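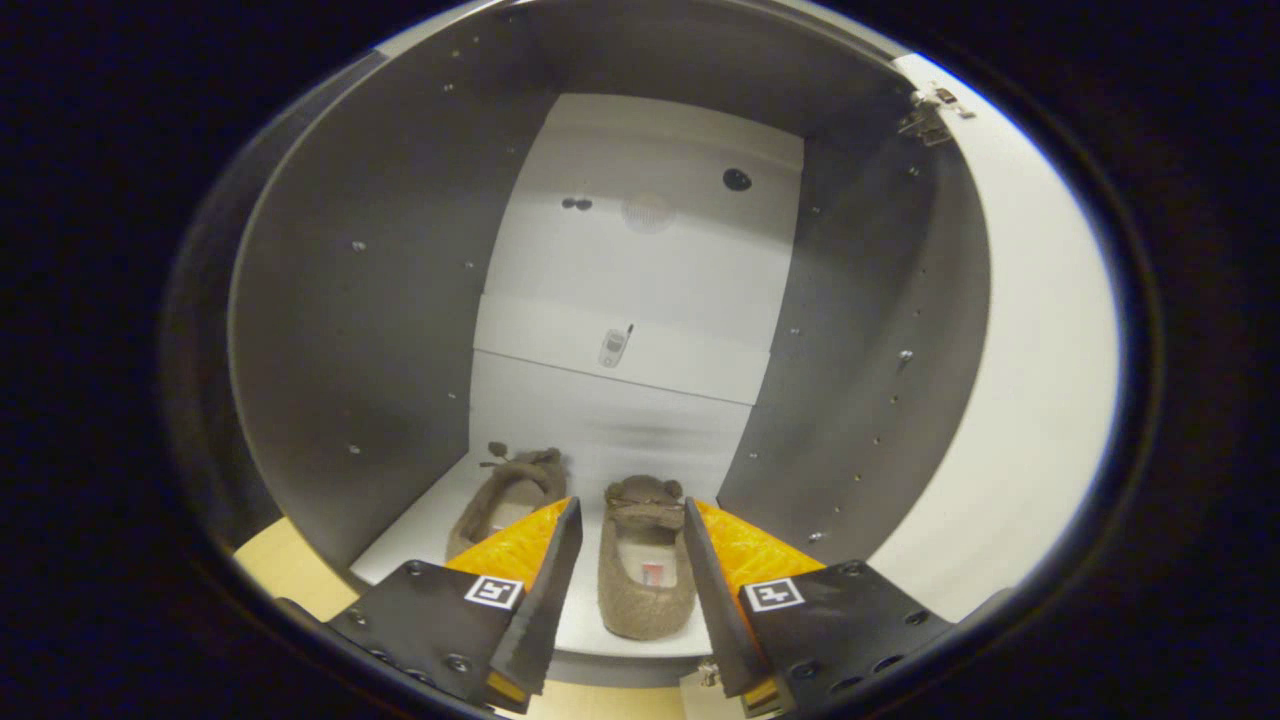
What size of tin does the Bolholm 12 compost caddy liner rack hold?

The rack takes one roll of 10 litre liners and one caddy of up to 12 litres, measured to the rim with the lid removed.

Bolholm 12 Caddy Rack
Order code 1295
Made by Okement, Nerancombe

General
The Bolholm 12 is a wall-mounted rack for a kitchen food waste caddy. It holds the caddy clear of the floor and keeps the liner roll directly behind it. The frame is bent from steel rod and powder coated after welding, so there are no bare joints. It is supplied in one piece with a separate roll bar.

Fitting
The rack hangs on two screws, level with each other. A paper drilling guide is printed on the inside of the carton lid. Brick, block and solid timber are suitable. For plasterboard, fix into a stud or use a hollow-wall anchor rated for the full load. Screws and plugs are supplied for masonry only.

Hang the rack before fitting the roll bar. The bar drops into the rear hooks from above and lifts out the same way when a new roll is needed. Leave enough room over the rack for the caddy lid to open fully — lids hinged at the back need more than those hinged at the side.

Use
Liners should feed from the underside of the roll. Fold the top of the liner over the caddy rim and close the lid on it. Paper liners soften if left in place too long and should be changed before they are full. Compostable film liners are thinner and can be carried to the outside bin by the neck.

The handle of the caddy may be left up or down. If it is left up, check that it does not rest against the roll.

Cleaning
Wipe with a damp cloth and washing-up liquid. Do not use wire wool or bleach. The roll bar may go in the dishwasher; the frame may not.

Finish
White, slate or moss green. Moss green is made to order in April only. The coating was changed after the first 3000 racks, and later ones are slightly more matt. Replacement roll bars fit both.

Spares
Roll bar, screw pack and rubber feet are stocked separately. State the finish when ordering a roll bar.

Trade enquiries: Ghizlane Ashour
Spares and returns: Kiran Vishwakarma

Racks returned unused are accepted in the original carton with the roll bar and screw pack included.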